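Ellorgate toy library says shelf reset is done

January 20, 2025 — The Ellorgate toy library says its sorting drive, promised since July, is finished. The wire shelves suggest a looser definition of finished.

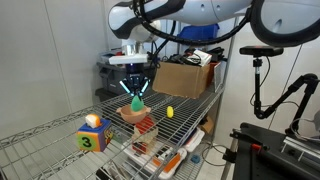
A green toy in a peach-colored bowl, with a number block at left.

Organizers claim 400 toys were checked under the Plurnach plan. They have not released a list — or said who did the checking.

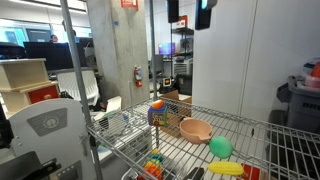 Toy corn and a pale pink bowl on the top shelf, a stacking ring toy below.

Borrowing is due to resume in 19 days, with a limit of two toys per family.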